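The first thing you learn when you teach a robot by hand is how much you have been getting away with all your life. I have been picking up cups since before I could talk, and it took me ten goes at Skitska's office in Rudon to guide a gripper to one without nudging it sideways.

The idea is simple enough. You take hold of the controls, you do the job through the robot's fingers, slowly and (if you're me) with your tongue between your teeth, and the machine keeps a record of every little movement. Do it often enough, the team at Skitska believe, and it begins to get the gist. They call the project Vitenero, and most of it happens on ordinary desks among ordinary clutter.
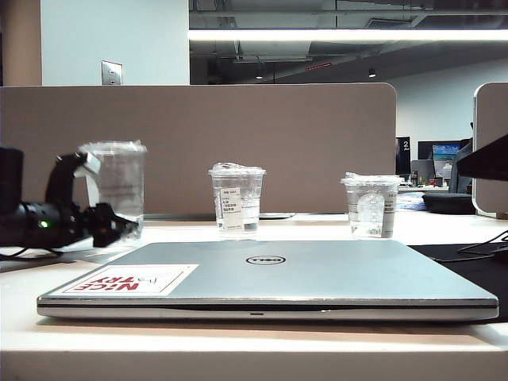
Three cups, one gripper and a closed laptop on a desk at Skitska.

Clear plastic with water in it is a lovely, maddening thing to practise on - it bends the light, it gives when you squeeze, and a lid can shift just as you think you've got it. My teachers were endlessly patient. "Slower," they kept saying, and then, very kindly, "slower than that." After two hours my shoulders ached and I had grown rather fond of the claw, which went exactly where I sent it, mistakes and all. I went home on the evening train and made a cup of tea, and caught myself watching my own hand do it.

Contact the features desk | © Chowdary Magazine | Back to top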